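前回の続き、座標の話から入ります。配布プリントの2枚目を出しておいてください。

## 第2回 直線が交わるということ

デカルト以来、私たちは平面の点を数の組 (x, y) で表してきました。慣れてしまうと当たり前に見えますが、図形の問題がそのまま計算の問題になるのですから、すごい発明です! 私は学生のころ、ここで初めて幾何が好きになりました。

### 直交しない軸でもいい

高校では x 軸と y 軸は必ず直角でした。でも平面上の点を一通りに表すだけなら、直角である必要はまったくありません。平行でない2本の直線があれば十分です。こういう座標を**斜交座標**と呼びます。

原点を O、軸の向きのベクトルを **a**、**b** とすると、どの点 P も

> OP = s**a** + t**b**

とただ一通りに書けます。**a** と **b** が平行だと表せる点が1本の直線上に限られてしまう。ここが線形独立という考え方の入口です(第5回でまた会いましょう)。

### 何が変わり、何が変わらないか

- 中点の公式、内分の公式:そのまま使えます
- 平行かどうかの判定:そのまま使えます
- 長さと角度:変わります。**a** と **b** を長さ1にとり、なす角を θ とすれば、OP² = s² + t² + 2st cos θ

最後の式で θ = 90° とすると、おなじみの三平方の定理が顔を出します。余弦定理とのつながりもぜひ自分で確かめてみてください。符号が逆に見えて「あれ?」と思うはずで、その「あれ?」がとても大事です。

### 例題

θ = 61° の斜交座標で、点 (3, 2) と原点の距離を求めよ。

OP² = 9 + 4 + 12 cos 61° ≒ 18.82、よって OP ≒ 4.34。直交座標なら √13 ≒ 3.61 なので、ずいぶん違いますね。

### 練習

1. θ = 120° のとき、点 (1, 1) と原点の距離を求めよ。
2. 三角形の3本の中線が1点で交わることを、斜交座標で示せ。頂点の1つを原点に、そこから出る2辺を軸にとると驚くほど短く書けます。
3. (余力のある人)s² + t² = 1 を満たす点は、θ = 60° のときどんな図形を描くか。手で点を打ってみること!

3番は Paraschiva Bratu さんの昨年のレポートが見事でした。希望者には次回コピーを回します。

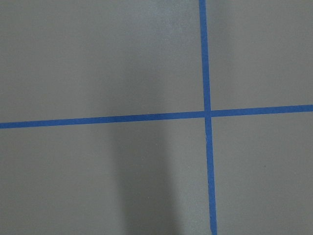 図1 青いテープの2直線。交点を原点 O とみる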